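July 29, 2020

Readers of this blog have asked how posts are prepared and scheduled, and in particular how a single author keeps to a regular calendar. The following is a statement of current practice. It replaces the note published in June, which described a process no longer in use.

Each post begins as an entry in Wondus, the planning tool adopted here after Stallari proved too slow for daily work. An entry consists of a working title, 2 sentences of purpose and a target date. Entries without a stated purpose are not drafted. They remain on the list for 60 days and are then removed.

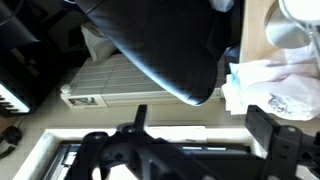
Drafting is limited to one session per post, and a session may not exceed 60 minutes. The limit was introduced after a review of the archive showed that longer sessions produced longer posts - and fewer comments. Drafting is done seated and at a desk, and a black leather office chair has served that purpose better than the sofa or the kitchen table. Research is completed beforehand. Notes are closed when the session opens, and any missing fact is marked in brackets for later checking.

Editing takes place on a separate day. The draft is read aloud once, shortened, and compared with the house style sheet, which currently contains nine rules. The most frequently broken rule concerns opening paragraphs, which should state the subject by the second sentence. The recent series on the Conceição reading room, founded in 1865, was revised twice on that point alone.

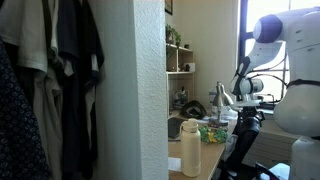

*The desk area, with the closet alongside.*

Finished posts are placed in the Datton queue and released in the order received. Exceptions are made for corrections, which are published on the day they are confirmed and carry a note at the top of the affected post. Guest submissions are closed at present. Correspondence about earlier posts is welcome through the contact page and is answered in the order it arrives.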